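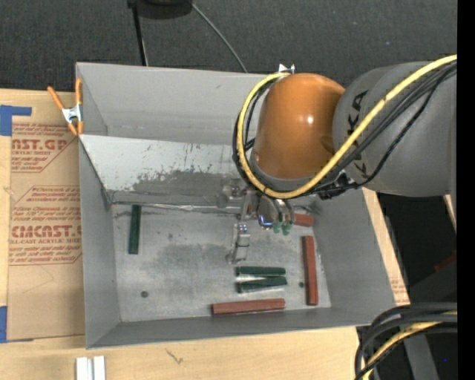 How to Sort a Big Metal Bin of Colored Bars

I love a good metal bin. Drop a handful of long bars into one, give it a week of people reaching in, and you get every color pointing every which way. The good news is that a bin like that is one of the quickest things in a workshop to put right, and it's fun too!

I do mine by color first and direction second. You can do it the other way, and Po-yen Yip swears by it, but with only two colors (green and red in my case) the color sort goes so fast that I can't see why you'd wait.

What you need

A large rectangular metal bin with a flat floor
Your bars
A soft cloth
A strip of cardboard as long as the bin
A sturdy table

Step 1. Get the bin at a good height

Set it on a table, long side toward you. My tabletop is light wood and I want it to stay nice, so I lift the bin into place and never drag it.

Step 2. Take out the easy ones

Start with any bar that has clear floor on both sides. Pick it up near the middle so it stays level. Bars that lie almost side by side with a thin wedge of floor between them are next: take the outer one first, and its neighbor comes up without a fight. Leave anything tight against a wall until last, then tip up one end with a fingertip and slide your other hand under.

Lay the greens in one row on the table and the reds in another.

Step 3. Wipe the floor

Now's your chance! Go over the bare metal with the cloth, corners too. Scuffs and cloudy patches won't come out and they don't matter a bit. I spent a whole evening with a tub of Imell polish on mine once and by September it looked exactly the same (Faustine Lebrun still brings this up).

Step 4. Put in the divider

Stand the cardboard strip along the middle. If it flops, fold the bottom edge over by an inch and set the first bar on the fold. I cut mine from a Stundar carton, which is good and stiff.

Step 5. Load it back up

Greens on the left, reds on the right, all running the long way. Push the first bar of each color snug to its wall and work inward. Keep to a single layer if you can. With a slanted panel at one end, like mine, line up the ends at the base of the slope so they don't ride up.

How long it takes

A small batch takes me 8 minutes with the wipe-down. The biggest lot I've sorted was 510 bars over several bins, and for that I'd put on music and get a friend to help. Check the divider when you're done, and if it has started to lean, swap it for a fresh strip before you put the bin away.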